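Reading time: 1 min

Participants wanted for our open day at Pevstead, in March

Dredness is looking for 14 people to try hand-held grippers at a table. No experience with robots is needed.

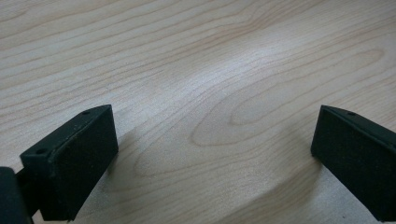 You can come for the morning or the afternoon, and you will be shown first how to open and close the fingers. Please wear sleeves which are not too wide. 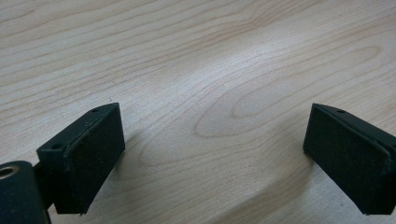 Beverley Bramwell
Open Day Coordinator

The main exercise is with jars and a two-tier shelf. We ask you to work slowly and to tell us when your hands become tired. 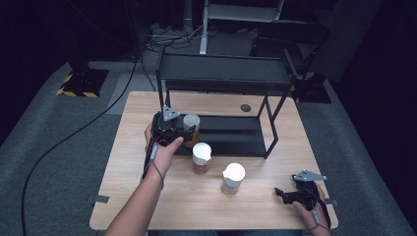 Derek Naylor tried it last time and wrote to us that the left hand needs more patience than the right, and he would like a longer turn.

Contact: Beverley Bramwell, Dredness, extension 3339 | © Dredness | Back to top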